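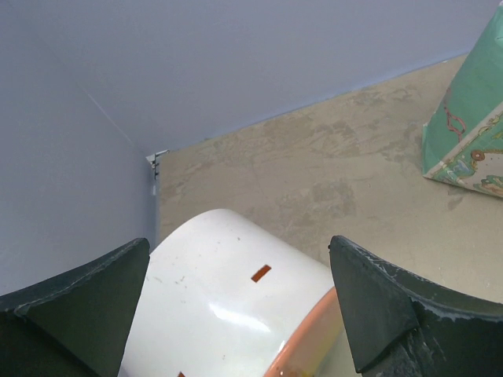
Stako adds rim colors to its white tableware line

WATAVVILLE, 24 Aug 2022 - Stako has widened its line of glossy white tableware with a salmon-orange rim, the company said in a notice to dealers. The new finish joins plain white and gray. Each piece is also marked on the outside with short orange dashes, set at a slant and applied by hand before the final glaze.

The pattern was drawn by the Şimşekoğlu studio, which has supplied Stako with border designs for 3 years. The inside of each piece is glazed in a pale yellow. According to the notice, the rim color is applied last and fired at a lower heat than the body, so the edge should be treated as the softer part of the piece when stacking.

Stako rates the finish for 200 dishwasher cycles at normal settings. Scouring powder and steel wool are not advised on the rim or on the dashes. Gray smudges left by cutlery can be taken off the white glaze with baking soda and a damp cloth. Small dark specks in the white are classed as a normal result of firing and are not accepted as grounds for return, unless they can be felt with a fingernail.

The first batch is limited to 100 boxed sets and will be sold through Skirnulora, the kitchen goods store on the east side of Watavville. Single pieces are to follow once the sets are gone. Skirnulora will take orders at the counter and by phone, with a limit of two sets per household.

The plain white version stays in the catalog at its current price. The gray rim will be dropped when stock runs out, and the store said nearly all of what it holds is in the smaller size. Replacement pieces for older gray-rimmed sets can still be ordered from Stako until the end of the year.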